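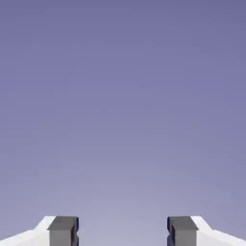
Chapter 4
Storing Carbon Dioxide in Saline Aquifers

A saline aquifer is a layer of porous rock whose pore space is filled with salt water. Most such layers lie too deep, and are too salty, to serve as a source of drinking water. Carbon dioxide pumped into one is held by the rock above it, called the caprock, and later by slower processes in the pores themselves. Before any of this can be treated with equations, the volume under study has to be bounded. An unbounded domain resembles a rendered backdrop that fades from violet to pale lilac with no horizon or floor: there is no surface from which a depth or a distance can be measured. Section 4.1 therefore begins with the choice of boundaries – top, base and sides.

The chapter follows one site throughout. The Visosness aquifer is a sandstone unit 77 meters thick, with its top at a depth of 651 meters. Its average porosity is 20 percent. The Hika shale, 24 meters thick, forms the caprock. At this depth the carbon dioxide may be either a gas or a dense fluid, depending on local pressure and temperature, and the reader should not assume one state across the whole unit. The properties of both are reviewed in Section 4.2.

Sections 4.3 and 4.4 deal with the movement of the plume. Carbon dioxide is less dense than brine and rises until it meets the caprock, where it spreads sideways. Part of it is left behind as small, disconnected bubbles. Part dissolves. The Bustby fault, on the eastern side of the site, is first treated as closed; the case of a leaking fault is taken up in Section 4.5 with the method of Bakke and Wikström.

Symbols are those of Chapter 3, except that S now stands for brine saturation alone. Pressures are absolute unless marked otherwise. Students who have not met Darcy's law should read Appendix B before going on.

4.1 Setting the Boundaries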